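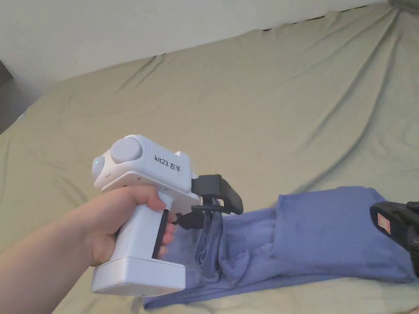
Fig. 1. Wrinkled olive-green sheet on a bed.

Drying bed sheets in a small flat
Textiles project report, Rellton College, 1 March 2026

1. Background
Many students in Cundale live in flats with no garden. Sheets get dried over doors, on airers or at the launderette on Fatside, and most people then put them straight back on the bed. The project looked at which way of drying leaves a cotton sheet with the fewest creases, without any ironing.

2. Method
Work began in October. We used 4 plain cotton single sheets of the same make. Each was washed at 40 degrees with the same powder and spun once. One was hung over a door, one folded over an airer, one pegged by the hem on a line across the bathroom, and one tumble dried on low heat. Before hanging, each sheet was shaken out for 15 seconds. A 500 g weight was clipped to the lower hem of the line-dried sheet. The whole test was done 4 times, with the sheets swapped between methods.

3. Results
The weighted sheet came out flattest every time. The tumble-dried sheet was nearly as good if it was taken out at once, but much worse when left in the drum overnight – this happened in the second test by mistake. The airer left sharp lines where the bars had been. The door gave one deep fold and a damp patch on the paintwork.

4. Problems
We scored creases by eye against a set of photographs, and two of us often disagreed on the middle scores. The bathroom was also colder than the bedroom, so drying times cannot be compared fairly. Polyester mixes were not tested.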